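Mouse exclusion in a crawl space, part two: the vents

January 2025

The first post covered the inspection. It ended with a list of gaps and a plan to deal with the sill plate before anything else. I changed the order and did the foundation vents first, mainly to get the cold crawling done early in the season. Most of the work described below was finished in November.

The house is a single story on a block foundation, 1,271 square feet, on the older side of Kastville. The crawl space has a clearance that varies from 19 inches at the back wall to a little over 30 at the hatch. Earlier owners used poison blocks. I removed the old stations and did not replace them. Poison does nothing about the openings, and a mouse that dies inside a wall has to be found or waited out.

An adult house mouse can get through a gap of a quarter inch. The test I use is a pencil. If a pencil goes into the gap, the gap is marked with tape and written down. The vents failed this test at nearly every corner. The original screens were window mesh stapled to a wood frame, and the frames had shrunk away from the block.

The replacement material is galvanized hardware cloth, quarter inch opening, 19 gauge. Madico sells it in a two-foot roll, and I bought one roll with plenty left over. Lighter cloth is cheaper and cuts with ordinary scissors, which should tell you how long it will hold up. Each panel was cut an inch and a half oversize on all sides, folded back on itself at the edges, and fixed to the block with masonry screws and fender washers. Screw spacing is four inches. I started at six and could lift the cloth between screws with a fingernail, so I went back and added more.

Airflow was the part I wanted to check. The usual rule for a vented crawl space with bare soil is one square foot of net free area for each 150 square feet of floor. With a proper ground cover many codes relax this a great deal, but I worked to 300 because that was the figure in the notes I inherited with the house. Hardware cloth of this size blocks less air than the window mesh it replaced, so the total went up slightly. 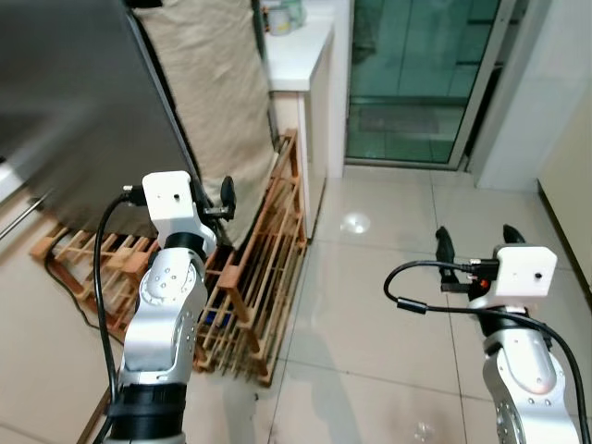
Two arms, light tile floor.

Pipe and cable penetrations came next. For these I used copper mesh from Cutell, packed in with a flat screwdriver until it would not take any more, then a bead of polyurethane sealant over the face. Steel wool works for a while and then rusts, and it stains the block. Expanding foam alone is not a barrier. Mice chew through it, and I found two old foam plugs with clean tunnels down the middle. Foam over copper mesh is acceptable where the gap is deep, but it is hard to inspect later. The sealant can be cut out.

The gas line entry took longer than everything else on that wall. The sleeve is oversize and sits at an angle, so the gap is a crescent, tight at the top and wide at the bottom. I filled it in three passes and left the sealant to cure between them.

Monitoring is plain snap traps, Aaltonen brand, set inside along the walls with the trigger end touching the block. Bait is a smear of peanut butter the size of a pea. More than that lets the mouse feed from the edge. I also put down cards dusted with talc at the hatch and beside the furnace platform. The cards show tracks on nights when the traps catch nothing, and they cost almost nothing to replace.

Total spend on materials for this stage was $121, including washers and a second tube of sealant. That does not include the snips, which I already owned, or the gloves, which I ruined on the cut edges of the cloth. Buy leather ones.

Two items are still open. The hatch frame is out of square and needs a new stop along the hinge side, with a strip of metal on the outer face. The sill plate has not been touched. I have the backer rod for it and will write that up separately, with the gap measurements before and after.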